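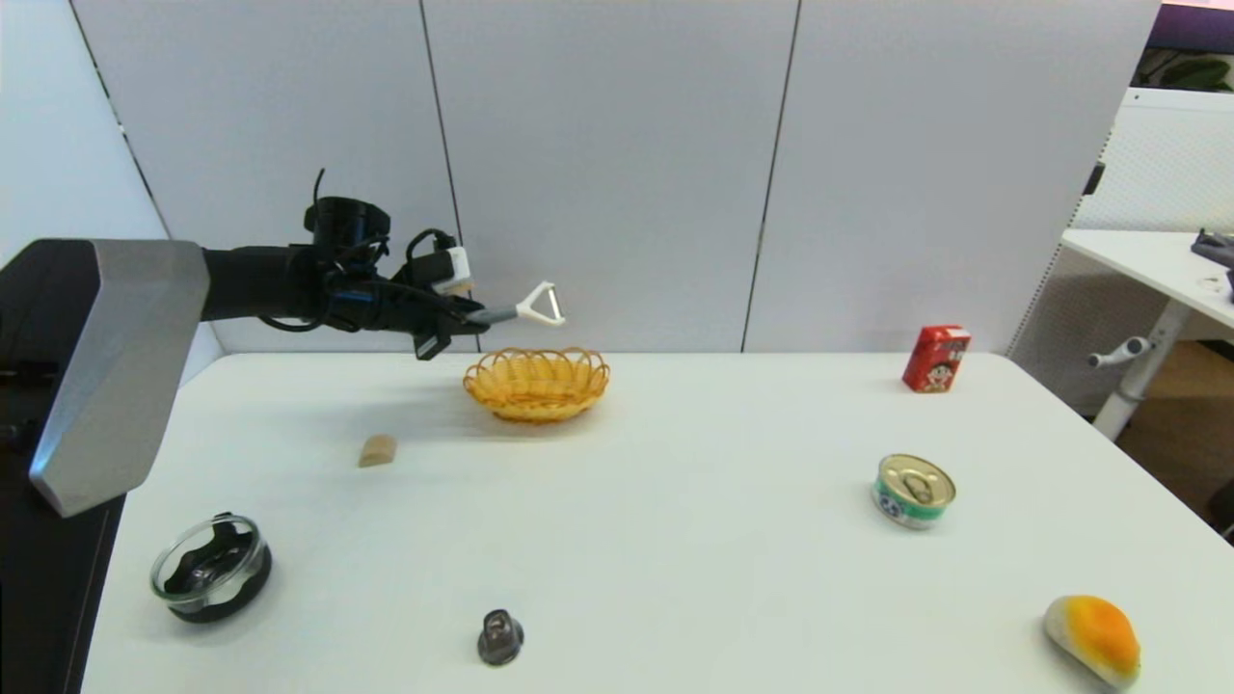

## 2. Setting Up the Kumlow Lamp Tree

This is the fun part! Your Kumlow holds pendant lamps at different heights on one freestanding pole, so shoppers can walk all the way around and see every shade lit. If you've done a showroom season with ladders and ceiling hooks, you're going to love this one.

Have the hardware bag from Section 1 open and sorted before you begin. Two people should do steps 3 through 5.

### 2.1 Base and pole

1. Choose your spot. The tree looks wonderful near an entrance, but keep it clear of the doorway swing and leave 60 inches of walking space on the aisle side.
2. Set the base plate on the floor with the rubber feet down. Turn the feet until the plate stops rocking. On thick carpet, use the wide feet from the Masanja floor kit (sold separately).
3. Slide the lower pole into the collar and turn it until the notch drops into place. You'll hear a good solid click.
4. Tighten the three collar bolts a little at a time, going from one to the next and back again.
5. Add the upper pole. Fully assembled, the tree stands 74 inches tall, not counting the finial.

**CAUTION:** Never hang a lamp before all three collar bolts are tight. A pole that feels firm by hand can still lean under load.

### 2.2 Branches

6. Start with the longest branch, at the lowest socket. Push it in with the cord channel facing down.
7. Put the next branch on the opposite side of the pole. Keep alternating as you work up.
8. Lock each branch with its thumb screw. Finger-tight is plenty.

**Note:** The branches come in brass and in matte black, and they mix beautifully. Suleiman Iyamu, who drew the original tree for Lesero, likes a single brass branch near the top with black everywhere else. Try it with smoked glass shades!

### 2.3 Lamps and cords

9. Hang the heaviest lamp first, on the lowest branch, as close to the pole as the design allows.
10. Lay each cord in its channel and press the cover strip on from the tip inward.
11. Feed the cords down the pole and out through the slot in the base. Leave a hand's width of slack at each branch.
12. Plug the cords into the Esby switch box, then plug the box into the wall. Bring the lamps on one by one with the numbered buttons.

**CAUTION:** The total load must not exceed 110 pounds, shades and bulbs included. Unplug the switch box before you move a branch or change a bulb. 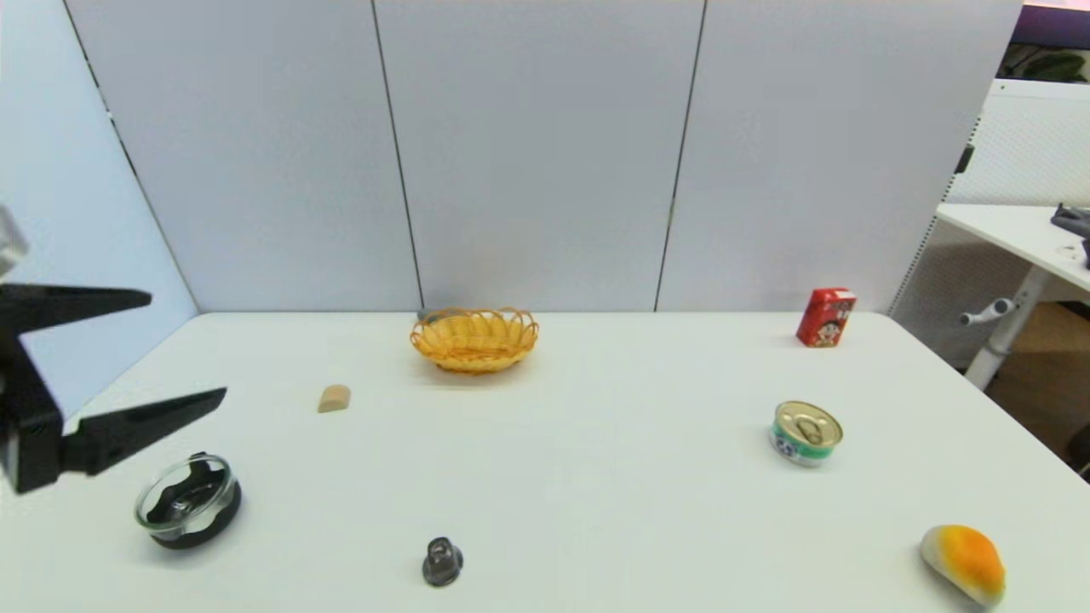 *Yellow basket near the back of a white table, with light gray wall panels behind.*

### 2.4 Finishing touches

13. Step out into the aisle and look at the tree from where a buyer would first see it. Lower any lamp that shines straight into your eyes.
14. Clip price tags to the cord, never to the shade. The tag clips are in the small paper envelope.
15. Run the slow fade program on the switch box (hold button 1 until it blinks). In the late afternoon, when the hall gets dimmer, it's gorgeous.

**Note:** If a lamp flickers during the fade, the bulb is probably not dimmable. Swap it out and run the program again. For other problems, go to Section 5.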